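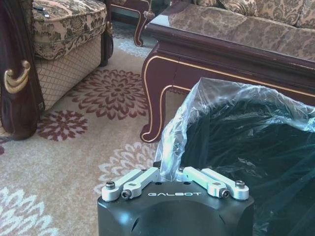
Myrto Kyriakidis wrote:
I would not buy the rigid one for the first weeks. My physiotherapist told me that a knee brace with side hinges is for ligament problems, and you wrote that yours is meniscus. Did somebody examine the knee before you ordered?

vangelis_a wrote:
Yes, it was examined in August, and again after the swelling came back. The doctor wrote "hinged support, medium" on the paper, nothing more. In the shop they showed me two models, the Fondora with the hinges and the Tokik sleeve, which is only knitted fabric with a silicone ring around the kneecap. The Fondora costs 399 and the sleeve costs 50. You understand why I am asking before I pay.

Sotiris Raptis wrote:
If the doctor wrote hinged, take hinged. I don't see what there is to discuss. The sleeve keeps the knee warm and it feels nice, but it doesn't stop the joint from turning. I had the cheap sleeve for one winter and my knee was giving way on the stairs exactly as before.

Myrto Kyriakidis wrote:
Sotiris, with respect, your knee had a torn ligament. You wrote this yourself in the other thread. It is a different injury, and one cannot transfer the advice like this.

Sotiris Raptis wrote:
I accept that. But the paper still says hinged.

fotini_tz wrote:
I work in a shop for orthopedic supports (we don't sell Fondora, so I have no interest here). Please measure before you choose the size. You measure the thigh 15 cm above the middle of the kneecap, with the leg almost straight and the muscle relaxed. Many customers measure over their trousers and then they come back because the brace slides down. "Medium" on a prescription doesn't help much, every maker has its own table.

About the hinges, some models let you limit how far the knee bends. Ask the doctor if you need a limit and at which angle. If he says no limit, then a lighter support with flexible side stays can be enough. Rezende makes one, and it costs 200 where I work.

vangelis_a wrote:
Thank you Fotini, I did not know there was something between the two. I called the doctor's office this morning and they will ask him. How many hours per day do people wear it?

fotini_tz wrote:
This also he must tell you. Usually customers wear it for walking and standing and take it off for sleep, but after surgery the rules can be different. Check the skin behind the knee every evening. If you have numbness or the foot becomes cold, take it off and call him.

kandbridge_user wrote:
I have the Kandbridge one with stays and I am not satisfied. The lower strap lost its grip after 2 months and they don't sell the strap separately. Ask for spare straps before you pay.

Myrto Kyriakidis wrote:
Did you wash it with the straps open? Mine is the same model and it is still good. The hooks collect threads from the fabric if you don't close them first.

kandbridge_user wrote:
Open, yes. It was not written on my label.

vangelis_a wrote:
The doctor called back. He says no angle limit, and side stays are fine for him. I measured the thigh and it is 46 cm. Fotini, is this medium or large in the Rezende?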